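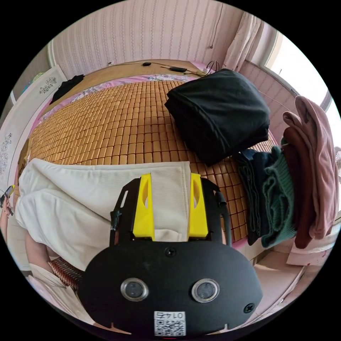 4 min read

Chapter 6. Looking After a Hand-Held Gripper

Makers like to say that a hand-held gripper needs no upkeep. The Furkik manual gives the subject half a page and promises 1000 hours between services. Treat that number with suspicion. It was measured on a bench, with hard plastic blocks, and cloth is a different job. Ribbed fabric sheds lint, and lint settles on the sensor windows and works its way into the finger mount.

This chapter follows one tool with yellow fingers and two round windows, used for folding clothes on a bed. Aniela Jabłońska, who kept the repair log at Walczak, wrote up 52 faults on tools of this type. Most were loose screws, dirty glass or a tired cable. Few needed a new part, whatever the sales desk claimed.

Before you start, read the label on the body and write its code in your log. Then check the two plate screws by hand. Section 6.1 begins with the fingers and how far to trust their factory setting.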